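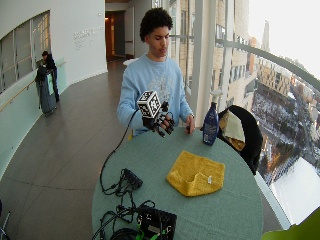

A table with a teal-green cloth, a yellow towel and a pump bottle.

Tamska's new mayor, same old promises
By Nusrat Talpur
30 Jun 2022

Mayor Fröhlich was sworn in at Tamska town hall this week, five weeks after winning the May run-off by 1102 votes. The speech lasted 12 minutes. Housing got one sentence and the hospital got none.

He has signed a pledge to publish every council contract within two months. Readers with long memories will recall that his predecessor signed much the same thing, on the same desk, and that we are still waiting for the contract on the Mirkik road. I asked the new press office whether that one would be covered. They said the wording was "still being looked at".

Fröhlich ran as an outsider. Perhaps he is one, though two of his deputies sat on the last council and both voted for the water charges he spent the spring attacking. Asked about this, he said people can change their minds. So they can, and it would be good to know when these two did.

The Tileo party, which lost, says it will oppose "constructively". It said that last time as well, then missed the budget vote.

The first full council meeting is due after the summer break. The agenda has not been published.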